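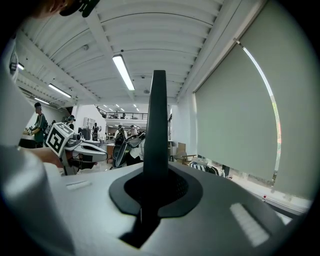
The post went up a little after midnight, and by breakfast it had been shared 1578 times. A woman had sold her own car to buy her father back the old pickup he gave up when she started college, and her cousin filmed him finding it in the driveway.

"I only put it up so my aunt could see it," she told us over the phone from Evside, still laughing. "I had, like, 30 followers. Then my phone just would not stop."

The clip is 38 seconds long and wonderfully shaky. Her dad walks right past the truck, goes back for his glasses, and then stands there with one hand on the hood. He doesn't say a word, which is the part everyone keeps replaying!

Finding the truck took her 12 months. Her father had sold it to a man who ran deliveries for Tsoukalas, the bakery on the main road, and from there it went through two more owners before it landed in Rendeo. "The last guy didn't want to sell," she said. "I called him every few weeks. I think I wore him down – or his wife did."

Not all the comments were kind. Some people called her foolish for giving up a newer car, and a few were sure the whole thing was staged. She read them all the first day and then stopped. "My dad can't act. Ask anyone who saw him in the church play."

And her father? He has asked her to teach him how to reply to strangers, and he's working through them one at a time, mostly with thumbs-ups. A lot of them want to know about the engine, so he's in heaven.

She takes the bus to work for now and hopes to have a car again by August. "He offers me a ride every morning," she said. "He's always early, too."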